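Small Trash Is Still Trash

I live on a block where the city picks up on one day and the recycling hauler, Polano, comes on another. Between those two days the gutter in front of my building fills with things that weigh almost nothing. Receipts, straw wrappers, lottery tickets, the foil from a stick of gum. I have been picking it up for a few years, usually before work, and I want to argue for something that costs very little and that my town keeps declining to do: put back the public trash cans.

Luneck took out most of its street cans in July, the summer before last. Before that there were 140 of them. Now there are 80, and most of those stand within sight of the Barker Street garages, where people are already getting into their cars. The residential blocks got none. The reasoning, as printed in the notice that came with the water bill, was that cans "attract household dumping" and that residents would "carry items home." Some do. I do. But I've walked the same six blocks long enough to know what happens to the rest.

The people who defend the removal like to talk about large items. Mattresses by the curb, a broken dresser, bags of kitchen garbage stuffed into a can meant for coffee cups. I agree that this happened. There was a can at the corner by the laundromat that had a household bag leaning on it every weekend of the year. The answer to that can was to empty it more often or fine whoever kept using it. Taking away the can four blocks up, where the worst thing anyone ever left was a pizza box, solved a problem that corner didn't have.

What ends up on the ground is mostly packaging, and mostly packaging for something a person finishes while walking. An empty pack is the clearest case. The thing inside is used up, the pack is now a piece of cardboard, and the owner is standing on a sidewalk with no can in any direction. 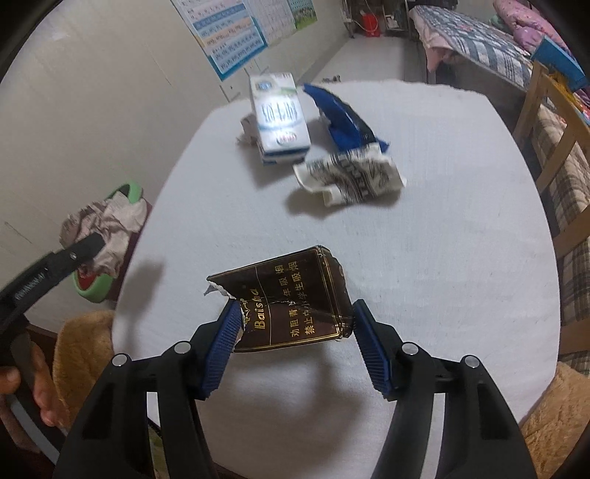 A reader who signs as Vandenberghe Tenant wrote in after my last column on this and disagreed with nearly all of it. Smokers threw their packs in the street when there was a can on every corner, the letter said, and they'll do it when there are two on every corner, so why should the rest of us pay to have more of them emptied? The letter went on to say that manners are taught at home and that a can never taught anyone anything.

I take the point about manners. I don't expect a can to improve anybody's character. But the letter treats people as coming in two kinds, those who litter and those who don't, and that doesn't match what I see on my own street. Most people will hold a wrapper for a while. They'll hold it for a block, maybe two. After that some of them put it in a pocket and some of them put it on a wall, or in a planter, or into the basket of a parked bicycle. Setting a cup down carefully on somebody's front step is a strange thing to do, and I see it every week. A person who does that was looking for a can.

On cost, the town's own budget sheet puts emptying and upkeep at $300 per can per year. I've read that line several times and I still find it low, so let's say the real figure is double. It would still be small next to what we spend on the street sweeper, which can't get to the curb on any block with overnight parking. On mine it goes down the middle of the road, where there's no trash, and leaves wet stripes. Then the rain comes and takes what's in the gutter down to the grate, and a crew has to come and clear the grate by hand. That crew is in the budget too, under a different heading.

Paper is what blocks the grates on my side of the street. Plastic bottles get most of the attention, but they float and they're easy to grab. Newspaper and flyers soak up water, fold around whatever else is in there, and turn into a plug. The free weekly gets thrown onto porches whether or not anybody lives behind them, and by the end of a wet week half of them have made it to the curb. I've pulled wads out of that grate that had leaves, napkins and somebody's parking ticket packed inside.

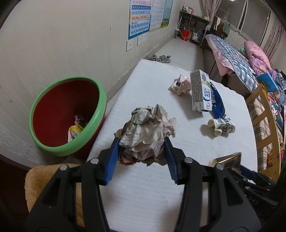 I called the weekly about it and was told I could opt out, which I did, and my own porch has been clear ever since. The vacant house next door still gets its copy. So opting out has the same weakness as carrying your trash home: it works for the people who were never the trouble in the first place.

There is one part of the other side's case I can't get around. A can that isn't emptied is worse than no can. An overflowing one tells everybody walking by that piling on is fine, and the wind does the rest. If the town puts cans back and then services them on the old schedule, the letter writers will be right and I'll have to say so. I'd sooner have fewer cans emptied properly than the full number emptied when somebody remembers. Start with the bus stops and the school route, both sides of the street. Use the kind with a small opening, too narrow for a kitchen bag, which they already have outside the library. Leave them there for a year and look at the grates.

I also think the town should stop describing this as a matter of personal responsibility in its mailings. We don't ask people to carry a streetlight. A sidewalk is a public place where people eat, drink, smoke, open their mail and unwrap things, and they are going to keep doing that — with or without somewhere to put what's left over.

The public works budget comes up for comment this month. Written comments are accepted at the front desk of the town hall, and they don't have to be long.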